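We use cookies to improve this site. Accept | Settings

Lattice Bins for Small Stuff

An open-walled bin lets you see what is inside without tipping it out. Use one for spools, clips or glue sticks. Anything thinner than the holes, such as pins or small screws, needs a lidded jar.

Wipe the worktop before you set the bin down, and put it near the back corner so your sleeves don't catch it.

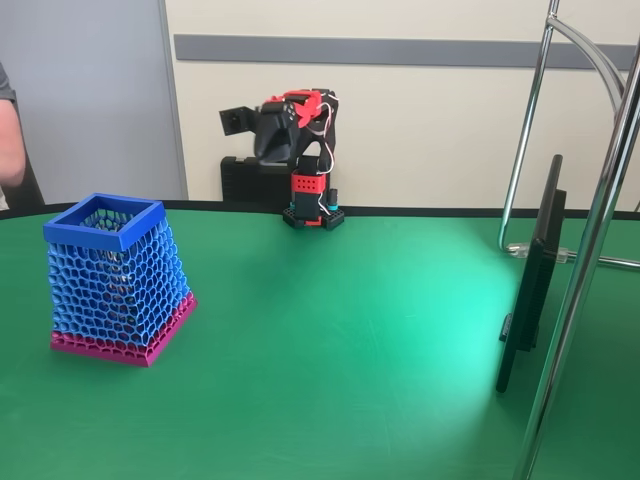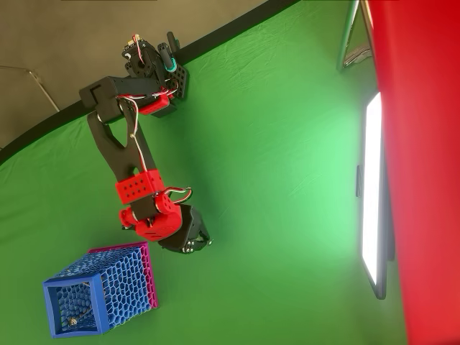 Blue and pink honeycomb bin on a green work surface.

To clean one, brush the cells with a dry paintbrush, then rinse in cool water. Keep printed bins away from heaters and out of the dishwasher.

Last updated: September 2018

Related tips
- Sorting 1,000 loose buttons
- 12 uses for a jam jar
- Getting glue off a cutting mat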